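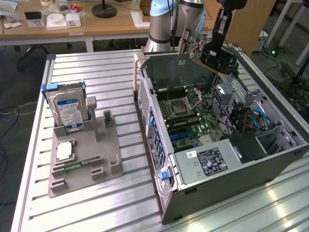
Holard 40 Tabletop Loom
Item 3598
In stock, ships in 4 days

Restocked! Sorry for the wait everybody. The second batch from Hiebert came in and we got them unpacked last night, so the page is back up. If you were on the list you should have an email. If not check spam, then write us.

Quick version for people who know looms already: rigid heddle, 40 cm weaving width, folds flat with the warp on, maple, unfinished. Comes with one heddle, two shuttles, threading hook, warping peg, clamps. No stand. Stand is separate, see further down.

Longer version.

What it is

A small rigid heddle loom for scarves, dish towels, placemats, yardage if you're patient. Sits in your lap against a table edge or on the stand. Assembles with the hex key in the bag and your own Phillips screwdriver. Allow an evening if you plan to wax the wood first, which you should, more on that in a minute.

We've sold the Holard for a good while now and it's the one we teach on. The older ones had plastic ratchets and those wore down. This run has metal ratchets and metal pawls front and back. Louder click. Worth it.

The fold is the main reason people pick it over the Zitent. Loosen the two side knobs, release a bit of tension, fold, tighten the knobs. Warp stays put. Goes in a tote. Don't fold it under full tension, you will stretch your warp and then you'll be writing to me about wavy edges.

Size and so on

Weaving width: 40 cm
Folded: fits our large tote, not the medium
Wood: maple, sanded, no finish
Ratchets: metal
Heddle included: 40 dents per 10 cm, good for DK weight yarn
Heddle positions: up, down, neutral
Second heddle block: built in, second heddle not included
Longest warp we've put on it: 4 meters, with paper between the layers. Past that the roll gets fat and the tension goes odd.

In the box

Side frames, beams, heddle blocks
One heddle
Two stick shuttles
Threading hook
Warping peg and clamp
Two table clamps
Hex key
Printed booklet
Small card of sandpaper

The booklet is the Hiebert one and the drawings are good but the English is thin in places. Huguette McKinnon rewrote the warping section for us and that's a seperate sheet tucked inside the back cover. Use hers. Step order is different from the booklet, so pick one and stick with it.

Before you put it together

Wax or oil the wood first. Paste wax is easiest. Thin coat, leave it, buff it off. Skip the inside of the knob holes and skip the ratchet teeth. Danish oil is fine too but give it a few days, it'll smell and it can mark pale yarn.

Sand the corners of the shuttles. They come OK but not great. A snag in a silk warp is no fun.

Put the side knobs on finger tight until everything is square, then snug them. If the heddle block leans you have left and right swapped. Happens all the time. Take it apart and swap them, don't force it.

Which yarn

With the heddle in the box: DK, light worsted, most sock yarn held double. Cotton 8/4 works for towels if you beat firmly. Wool with a little stretch is the friendliest for a first scarf. Please don't start with mohair. Please don't start with singles either, they fray in the heddle.

For finer stuff you want the 80 heddle, or two 40s used together. The 80 is a Daranum part, not Hiebert, but it drops right in the block. Plastic is a slightly different white. Doesn't matter.

Handspun is fine if it's plied. Test it: hold a length, pull it, rub it over a fingernail a bunch of times. If it fuzzes up and thins out, use it for weft.

Holard or Zitent?

Get asked this every day so.

Holard: folds, lighter, maple, 40 cm. Better for classes, travel, small apartments. Will creep across a slick table if you forget the clamps.

Zitent: doesn't fold, wider, heavier, beech. Stays where you put it. Better tension on long warps. Costs more and the extra heddles cost more as well.

If you mostly want scarves get the Holard. If you want blankets neither of these is going to make you happy, get a floor loom.

Add-ons

Stand for Holard. Adjustable angle, two heights. Bolts on with the holes already drilled in the side frames. Back in stock.
Second heddle, 40. In stock.
Daranum heddle, 80. Low, more coming in January.
Pick-up stick, long. In stock.
Boat shuttle, slim. In stock, the wider one won't clear the shed on this loom so don't buy that one for it.
Large tote, canvas. Navy only right now, gray is sold out.
Paste wax, small tin. In stock.

Questions we get

Can I leave it warped for months? Yes, slack the tension off. Keep it out of direct sun. Color fades on the top layer and you'll see it in the finished piece.

Is it OK for kids? With an adult doing the warping, sure. The weaving part is easy. Nazanin Parsa runs the kids' class and puts them on thick wool and a short warp so they finish something.

My edges pull in. Everybody's do. Leave the weft at more of an angle before you beat. Don't tug at the turn.

My ratchet slips. Check the pawl is sitting down in the tooth and not on top of it. If it still slips, tighten the screw behind the pawl a quarter turn. Still slipping, write us, we keep spares.

One side of the warp is looser than the other. Usually the knot at the apron rod. Retie in small bundles, middle first, then work outwards, then go back over all of them once more. If it shows up later in the weaving you can slide a strip of card under the loose threads at the back beam. Ugly but works.

Can I use my old Holard heddles? If they're the ones with the flat top bar, yes. The rounded top bar ones are too tall for the new blocks.

Do you sell just the ratchets? For old looms, yes. Not on the website yet. Email with a photo of the beam end, there are two hole spacings.

Is it left handed? It's symmetrical. Swap the table clamps over if you like.

Shipping and returns

Ships boxed, one loom per box. Stand goes in its own box and may turn up on a different day. Returns within 40 days if it's unwaxed and unassembled. Once it's waxed it's yours, sorry, we can't resell it. Missing or cracked parts we just send out again, no need to ship the loom back. Tell us which part and the letter next to it on the booklet drawing.

Local pickup is fine, choose it at checkout and wait for the email before driving over. Please really wait for the email.

Beginner class

Small group, one afternoon, you bring the loom assembled and we warp together. Bring scissors and a tape measure. Yarn for the first scarf is included, pick your colors when you get here. Huguette teaches most of them. The next dates are on the classes page, and if a date says full there's a waitlist button under it that does work now.

Page updated September 21, 2023. Old heddle chart is gone, it had the dents wrong in two rows. If you printed it toss it and use teh new one in the booklet sheet.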